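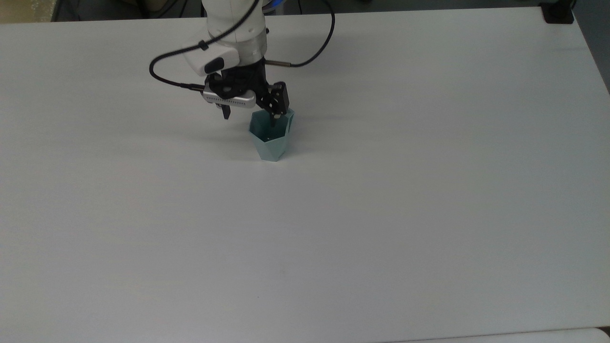

A cup on the white table at Zendero.

Cups all day at the Zendero open day

I've been drinking out of the same Zendero mug since my first share house, so when their Nallier works put up a notice for an open day I had my name down before I'd finished reading it. My sister came too, mostly for the drive and the promise of lunch, and by mid-morning she was asking more questions than I was!

Sep 16, 2024 was grey and blowy, and the car park was already filling when we pulled in. You sign the book, you get a sticker with your group colour on it (we were green), and you wait in the old packing shed with a biscuit until your guide turns up. Ours was Candela Paredes, who started in the decorating room and now looks after new shapes. She talks fast and walks faster. I loved her.

First stop was the clay store, and I could have stayed there all morning. It smells like the inside of a rainwater tank. The clay comes in as big damp blocks under plastic, and you're allowed to press your thumb into one, so of course everybody did. From there you go through to casting, where the plaster moulds sit in long rows on trolleys. Slip goes in runny, the plaster pulls the water out of it, and after 30 minutes the extra gets tipped away and what's left clinging to the mould is your cup. I knew this in theory. Seeing one come out of its mould, still soft enough to dent with a careless finger, was a completely different thing.

Handles are made separately, which I'd never thought about in my life. They come off in little strips like pasta and have to be trimmed, then stuck on with a dab of slip while both parts are at the same dampness. Too dry on either side and you get a crack in the kiln, and you won't find out until the next day. Candela let the kids in our group have a go at a reject and one boy put his on upside down and was extremely pleased with it. Fair enough, I'd buy that.

Then the drying room (warm, quiet, a bit like a bakery before opening) and the kilns, which you look at from behind a painted line. There was a load cooling, so we didn't see inside, but there's a board on the wall where the crew chalk up each firing, and somebody had written "BEAUTIFUL" next to one of them in capitals. I'd like that on my own work now and then.

The bit I'd really come for was the shapes room. It's a bright space with big white tables, and it's where they work out whether a new cup is any good before they make a whole run of them. There's a surprising amount to that! How wide the mouth is, how thick the lip is, whether it feels steady when you put it down without looking. Candela explained that a white surface shows up a wobbly outline straight away, and she had us crouch until our eyes were level with the tabletop and look across at the foot of a cup. Once you've done it you can't stop. I did it to my coffee at lunch and I've done it to every mug in our kitchen cupboard since.

She also got us to close our eyes and run a fingertip around the rim of two different samples, then say which one we'd want to drink from. Our whole group picked the same one, the rounder of the two, and Candela looked delighted and told us it was the Pivach, a shape due out in April. It's squat and a bit old-fashioned and it sits in your hands beautifully. My sister, who'd told me in the car that a cup is a cup, wanted to know if she could order some.

On the shelves along the corridor they've put out the old pattern books and a run of cups going back to the beginning, 143 of them according to the label. A few came from Vasseur, the smaller pottery up the road that Zendero took over years ago, and those were my favourites by a mile. Thin walls, skinny little handles you can only get one finger through. Hopeless for a big cup of tea, but so pretty. I took far too many photos of them.

Lunch was soup and rolls in the packing shed, served in seconds with tiny glaze flaws, and you could take your bowl home for a gold coin. Good soup too. The seconds shop opens off the same shed and this is where I lost all self-control. I came away with four mugs, a milk jug with a very slightly crooked spout and a plate I didn't need. If you're going, do the shop before lunch – the best colours had gone by the time we'd finished eating, and a woman ahead of us walked out with the last of the dark green.

A few practical things if you're thinking of the next one. Tours are capped at 100 people for the day, so book early. Wear closed shoes, they do check at the door. The whole loop is flat apart from a short ramp into casting, and there are stools in the shapes room if you need a sit. Little kids will be fine up to the kilns and restless after that. The last group leaves at 3 pm and the shop stays open until that group is back.

Parking is on gravel at the side, and the coffee cart only takes card. We stopped at the bakery in Nallier on the way home and I can recommend the apricot slice.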